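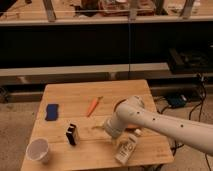

Start | Tagebuch | Fotos | Über mich | Kontakt

März, kurz nach halb elf abends

So, liebes Tagebuch, ich hab's getan -- der alte Kombi ist weg! Heute Nachmittag war ich beim Händler in Grondach, eigentlich nur zum Gucken (haha), und dann stand da dieser dunkelblaue Diesel aus zweiter Hand, mit 124.000 auf dem Tacho und Anhängerkupplung. Probefahrt bis Hekwood und zurück, der zog den Berg hoch wie nix! Nur der zweite Gang hakt ein bisschen, wenn er kalt ist.

Für meinen alten gab's noch mehr als 3.000 Euro, damit hätte ich im Leben nicht gerechnet, bei dem Rost an den Radläufen. Beim Ausräumen hab ich 9 Parkscheiben gefunden. Neun! Und die Sonnenbrille vom Drokholm-Urlaub, die ich damals überall gesucht hab.

Bisschen wehmütig war ich schon, als ich den Schlüssel hingelegt hab. Morgen noch die Versicherung anrufen und Winterreifen einlagern, und dann will ich endlich rausfinden, wie man das Radio lauter stellt, ohne dass die Heizung angeht.

2 Kommentare | Teilen

Nach oben | Impressum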